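Kollora Cable Library
Progress report to the Valderrama Fund, second period, covering up to the end of August
Prepared by Lerato Le Roux, project lead

Summary

We said in the application that we would sort, label and lend out the region's unwanted cables. We have now met enough of them to wish we had applied for something involving books. The library is open, the sorting is behind the plan by one crate, and spending is within budget apart from the matter of the hooks, explained below.

What has come in

Donations passed 230 cables early in the period and we closed the intake hatch for a while to catch our breath. Most arrive in a single carrier bag, knotted together into something the size of a cabbage. Sizwe Du Plessis unpicks these at the front desk in the morning, before the heating comes on, and has asked that his remarks during this work be left out of the report.

Of the cables received, 88 are tested, tagged and on the lending wall. Another 21 failed and have gone in the copper bin. The rest are waiting in crates under the stairs. You will remember the plan was to have everything tagged by now. The plan assumed that people who donate a cable know what it is for.

The sorting table

We moved sorting out of the hallway and onto the table by the white wall, as your officer suggested after her visit. Black cable on a dark carpet was a poor choice and we accept the point.

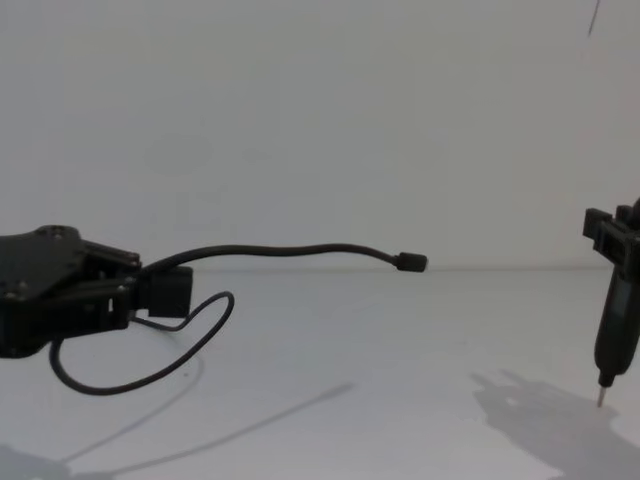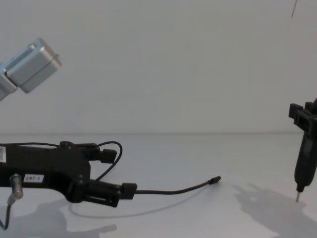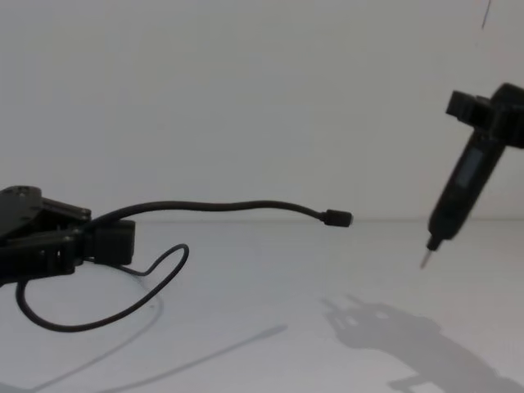 Our biggest problem remains the thin black cable. It makes up most of the unsorted stock, it rarely carries any marking we can read, and it can belong to a router, a baby monitor or a foot spa with equal confidence. We have stopped trying to identify these by length, because length is whatever the cable feels like on the day. The one with the free end stretched out in a shallow wave against the wall and the remainder hanging in a loose loop is typical: ask three people how long it is and you will have a disagreement that lasts through lunch. We now go by the plug at the end. Small black plugs get their own tray, then a second look under the lamp, then a paper tag with the connector type and the date it was tested. Anything still unknown after that goes in a box marked KIDOW, after the shop that sold us the box.

Lending

Loans are steady. The most borrowed item is still the long printer cable, which has been out more than it has been in. People return things on the whole, and a few have returned more than they took, which we have decided to count as goodwill. The lending wall has space for 100 tagged items, so we will run out of room next period unless borrowing picks up or somebody invents a smaller cable.

Money

Trays, tags and the tester all came in at the price quoted. The overspend is on hooks. We bought the cheap ones from Drastosico first, and a coil of extension lead pulled four of them out of the plaster overnight. The replacements cost more and are fixed into timber. The difference has been taken from the signage line, so the sign on the door is still the handwritten one. Receipts are attached in the usual folder.

Changes we would like you to approve

1. Move the deadline for tagging the backlog to the end of the next period.
2. Let us refuse knotted donations over a certain size. Sizwe has offered to decide the size.
3. Spend the unused travel money on a second desk lamp.

Next period

Reopen the hatch two afternoons a week. Clear the crates under the stairs, starting with the one that blocks the fuse box. Run the evening session on checking a power supply before plugging it into something you like, which was postponed when the kettle tripped the circuit. Lerato will send the revised budget sheet once the hook refund is settled.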